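**Bench Notes, 01/04/2024**

## New routine for the hand-held gripper station

The pouch station at Venside has a proper care routine now, and I'm so happy with how it's going that it gets the top spot this month! If you've only worked on the big cells at Furton, you may not know the setup: one operator, one table, a black gripper in each hand, and every grasp recorded so the Fasard arm can learn from it. The packing task is squeeze pouches and a divided tray. Simple parts, but soft packaging is fussy stuff, and a worn finger pad will spoil a morning's recordings long before it looks bad enough to complain about.

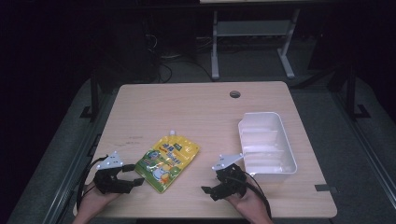 We logged 472 grasps on the first day of the new routine and threw out 6, which made me grin all the way home. A lot of the credit goes to cable dressing. Each gripper has its own cable, and it needs a slack loop beside the wrist so the hand can turn over without a tug. Set the loop with your arm stretched out to the far side of the table (everybody sets it with their elbows in, me included, and then wonders why the reach feels short). Keep the run clear of the mat rails.

Next come the pads. The printed ones chip along the edges, and small nicks are fine. What matters is the inner face, where the grip surface frays with use. Run a thumbnail across it. If bits lift away, swap the pad, and swap its partner too, so both sides bite the same. Spares are in the Segura drawer, bagged in pairs.

After any swap, do a pinch test on a real pouch. Close the jaws on the film, hold the top end with your free hand and pull gently upward. You want one narrow fold between the pads and no creeping.
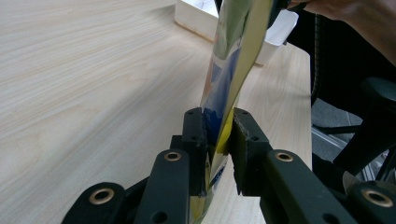

### Screws, inserts and the 900 mark

Every 900 grasps the gripper comes off the hand for a proper look. Go over the brass inserts in the linkage bars first. They're heat-set, and one that has begun to back out will turn with the screw, so hold the bar steady and watch the ring as you tighten. Snug is plenty! The pad screws go in by hand, 2 turns past first contact.

Then open the jaws wide over bare wood and compare the two sides. The pads should mirror each other in height and tilt. If one leads, loosen its mount, line it up and check again.
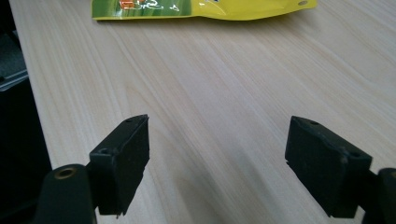 I like doing this part with a pouch lying flat on the tabletop, well ahead of the fingers, so I can slide straight into a slow approach and see whether both pads reach the film together. Three or four tries will tell you plenty. Write the result on the card under the date of the last swap, even when nothing changed.

Still on my list are a softer pad material and a better clip for the cable loop. If you have a favorite clip from another station, please bring one over, I'd love to try it. The printed care sheet is in the Segura drawer with the spares.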